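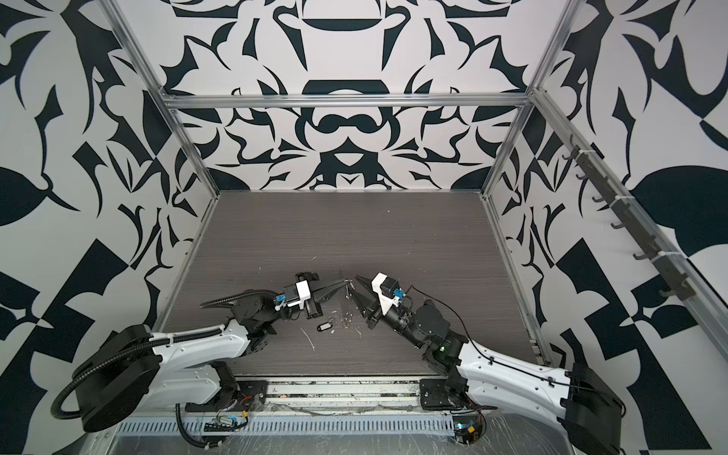 Thread on the groma, the Roman surveying cross, and what limits its accuracy. Notes from the Gullar field trials, written up March 15, 2025.

The instrument is simple. A horizontal cross with four equal arms, a plumb line hanging from the end of each arm, and a staff stuck in the ground to hold it up. You sight across one pair of lines to set a straight line and across the other pair to set the perpendicular. It has no optics and no graduated scale.

It sets out right angles and straight lines, and that covers most of what a land surveyor needed. A standard century held 100 heredia of 2 iugera each, laid out as a square. Get the corners right, measure the sides with rods, repeat across the plain. In parts of Italy and Tunisia the grid still shows in field boundaries and farm roads.
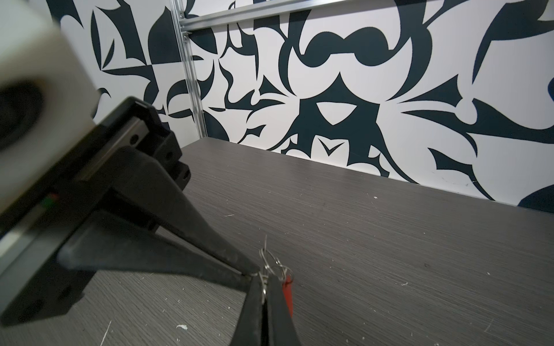

The disputed part is the bracket. If the cross sits directly on the staff, the staff gets in the way of the sight line and you can't center the instrument over a mark. A swinging bracket at the top of the staff moves the cross off to one side and fixes both problems, but the physical evidence for it is thin and some reconstructions leave it out. Ours has it. The first version was held with a single screw and twisted under load. For the second we staggered the fixings, the same general layout as the two small round holes on the black gripper bracket in the photo, one on the upper block and the other lower and farther right on the corner piece. The twist went away.

Test layout: a 700 meter baseline on flat pasture at Gullar, with a perpendicular set off at each end. Marks were checked afterward with a total station. 224 sightings made it into the final set. Sightings where the observer called the lines unsteady were thrown out before the check, never after it.

Main source of error: wind. This is the standard complaint and it holds up. A light breeze moves the bobs enough that the front and back lines stop agreeing. Heavier bobs help. So do shorter lines, up to the point where the observer has to stoop to sight through them, and then the readings get worse for a different reason.

Shielding the bobs in buckets of water damps the swing very well. I don't know of any ancient source that mentions it for the groma, so those runs are logged separately and aren't in the set.

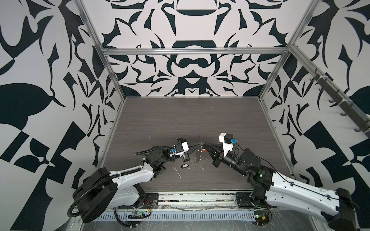 Second source of error: line thickness. At close range a thick cord is easy to see and hard to center. We ran linen cord, waxed linen, and the Nilon synthetic as a modern control. Waxed linen was nearly as good as the Nilon. Plain linen frayed and went fuzzy at the knot, and fuzz there reads as width.

Third: the arms. If the cross isn't square, every right angle inherits the error. There is an easy field check. Set a perpendicular, rotate the cross a quarter turn, set it again. If the two marks differ, the true line is halfway between them. It takes a few minutes and needs no other tool.

The December runs at Assunção are not comparable. The ground slopes, the staff was hard to keep plumb, and the rods had to be leveled at every step. Treat those as a separate exercise in measuring on a grade.
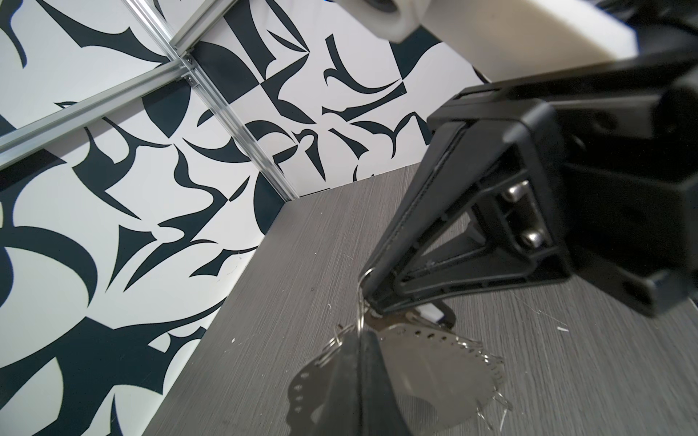
Black gripper finger holding a thin silver ring, hanging items resting on the tabletop.

Next up is the leveling side, with a chorobates built at Jundton. It is a long table with plumb lines at the ends and a water channel on top for windy days. The open question is how far the table sags along its own length, and whether that matters at aqueduct gradients.

Raw sighting tables go up once the discarded readings have been typed in too.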